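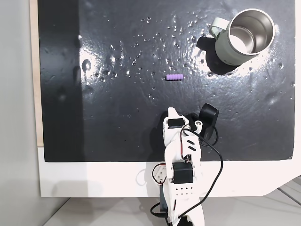
Zdenka Kos maintains that a spill is only a spill once it reaches the edge, and that until then a table is simply "in use." She has held this view through 12 years of shared desks and several ruined notebooks.

What follows is a small gallery of green mug and black tabletop, a pairing that flatters the mug and forgives nothing else. Every droplet shows. So does the overhead light, whether you wanted it or not.

The little purple ridged thing has no fixed address. I have stopped asking.

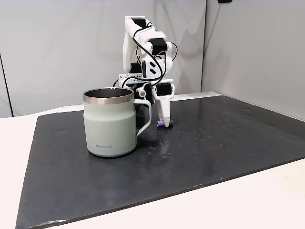 Drinkware, Desk & Stray Objects

Sage green, steel rim, a handle you can get a grip on. The purple piece is lying on its side nearby, as usual.

Cloths are under the sink, Zdenka.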